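The Trandville plant opens its doors once a year, and the sign at the gate promised "The Future of Work, Plus Sandwiches." I went for both. The sandwiches ran out before noon.

Trandville repairs and tests office equipment for half the county, and in June it handed a good part of the dull end of the job to robot arms. The project is called Tatach. I asked what it stood for and got three answers from two people, so I let it go.

We were split into groups and marched past the loading dock to the test room, where the arms learn their trade. Our guide had spent 24 years on the repair benches and now spends her days fixing whatever the arms find puzzling. Cables, mostly. A person shoves one out of the way without thinking. An arm has to be taught that a cable is there at all, and then that it won't be in the same spot tomorrow.

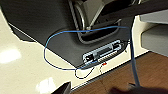 Agbenyega

The blue one looping around that dark housing was the kind she meant. She gave us a short and heartfelt speech on the subject, and I have since gone home and looked at the back of my own desk with new respect.

What has changed for the staff? Fewer sore wrists, by her account, and a lot more paperwork. The old night shift is gone, which most of them don't miss, and so is the night shift bonus, which all of them do. Two of the former bench crew transferred to the sister site at Stimcombe – the arms haven't reached there yet – and the rest took a course and got new job titles. Hers has the word "orchestration" in it. She made a face when she read it off her badge.

A man in our group wanted to know how many jobs the thing had eaten. The official reply was that around 4000 units a month now go through with the same headcount. He wrote that down and didn't look any happier. 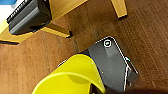 Gripper over the wood floor, with the yellow wooden furniture at upper left.

The last stop was a table where you could fill out a comment card. I asked for more sandwiches and the night bonus back. Next year's tour is capped at 100 people, so sign up early if you want to eat.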